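Rillell Hall: annual premises check, with comments
Completed 6 February 2019

Form in use is the old Pollason one, photocopied so often that the margins have started to lean. Items are marked OK, ATTEND or FAIL. Comments go on as long as they need to.

ENTRANCE AND PORCH

1. Door opens outwards without force. OK
It opens outwards with enthusiasm. In a west wind it will open outwards and take you with it. Closer adjusted in September and has since adjusted itself back.

2. Mat flush with floor. ATTEND
One corner curls. It has been taped, and the tape curls too.

3. Outside light working. OK
On the sensor. Comes on for cats, buses and rain, and for people once they have found the keyhole in the dark.

4. Step edge marked. FAIL
White paint has worn off the middle, where everyone treads, and is in lovely condition at both ends. Repaint when dry weather is available.

FIRE

5. Extinguishers in date and on brackets. ATTEND
All in date. The one by the kitchen was on the floor holding the hatch open. Returned to its bracket. Please use the wedge, which was bought for this and lives in the drawer marked Wedge.

6. Exit signs lit. OK

7. Alarm tested from a call point. OK
Tested from the stage end. The panel said Zone 2, and the chart beside the panel says Zone 2 is the boiler room. The chart is wrong. Corrected in biro until someone can find the original file.

8. Exit routes clear. FAIL
Stacked chairs across the rear exit again. The notice saying DO NOT STACK CHAIRS HERE was behind the chairs. Moved, and the notice rehung higher.

ELECTRICAL

9. Sockets and switches undamaged. ATTEND
Double socket under the window has a cracked faceplate. Taped off. Salgado quoted for it along with the cooker switch and can do both in one visit.

10. Portable appliances labelled. ATTEND
Urn, kettle and heater carry current stickers. The toaster has a sticker belonging to something else, judging by the word "projector". Out of use until tested.

11. Extension leads. OK
The long reel is to be fully unwound before anything that heats is plugged into it. This is written on the reel. It was also written on the previous reel, which melted.

ROOMS AND FURNITURE

12. Tables stable, surfaces sound. OK
Leaned on each in turn. The folding one in the store needs a firm hand on the catch, so keep fingers out of the hinge.

13. Decorations secure and away from heat. OK
Nothing over the heaters. String has been used where drawing pins used to be, a great advance for anyone in socks. 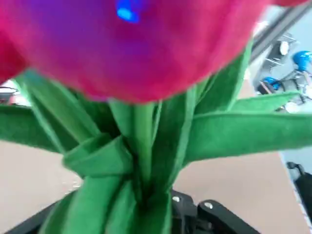
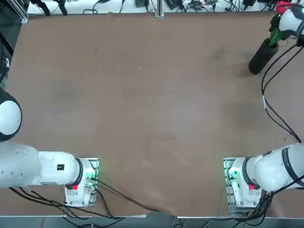

On item 11, could we please stop buying reels and have another socket put in at the stage end? Every hirer needs power there and every hirer runs a lead across the floor to get it. You can write what you like on the reel, but they'll still trip over it. Comment added by a regular hirer, in green ink.

Noted, and fair. Salgado to be asked for a price while the van is here. A cable cover will do meanwhile, if used.

KITCHEN

14. Hot water at the tap. OK
Very. Sign above the sink says CAUTION HOT WATER and is beginning to peel from the steam, which at least proves its point.

15. Fridge temperature. ATTEND
Thermometer read 7. Dial turned down a notch. Item removed: one tub, contents no longer identifiable, label reading "Keep".

16. First aid box stocked. FAIL
Plenty of eye pads and a triangular bandage of great age. No plasters whatever. Refill kit is on the Zakent order, reference 208.

17. Floor not slippery. OK
Provided nobody follows the mopping instructions on the cupboard door, which call for twice the polish.

TOILETS

18. Emergency cord hangs to floor. FAIL
Tied up in a neat bow, out of reach of anyone who might be on the floor needing it. Untied. It was untied last year as well.

19. Locks can be opened from outside. OK
With a coin. Keep one on you.

OUTSIDE

20. Paths and gutters. ATTEND
Moss on the north path. Gutter over the bin store drips down the neck of whoever is putting the bins out. Clear both before the next frost.

Fails to be put right within 9 days. Recheck sheet to be pinned next to this one, and not over it.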